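4.2 What buyers did after the second repair

I went into this part of the study expecting people to quit early, and a lot of them did. Of the 14 buyers I followed, 11 had a written warranty on a used car or a big appliance, and only two of those had read the part about giving the seller notice. The rest just phoned. And phoned again! One Muletti dishwasher owner had kept every receipt but had never put a single complaint in writing, so when she wanted her money back there was no paper trail for a lawyer to work with.

I sorted the complaints by how they ended -- refund, swap, partial credit or nothing -- and then went back over the letters. Giannakopoulos, the florist shop in my group, did best. The owners had bought a Clolitura display cooler that kept cutting out, and they wrote a dated note after each service call, six in all (I was a little jealous of their filing). They had a refund by August. Figure 3 is from the shop.

Figure 3. Stems on tissue paper, Giannakopoulos. 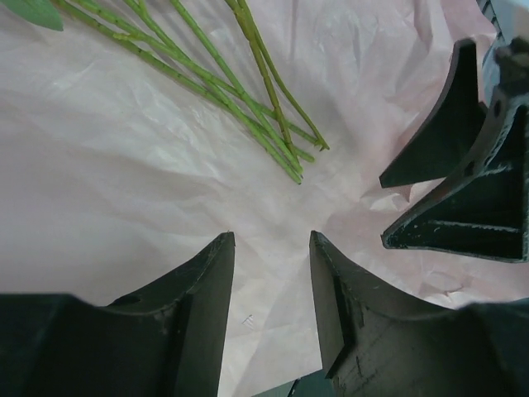 The Jutano buyers had a rougher time, mostly over one clause that sent every dispute to arbitration. I asked each of them if they remembered agreeing to it, and none did. I come back to that clause in Section 5, with the full wording and the replies they got from the seller.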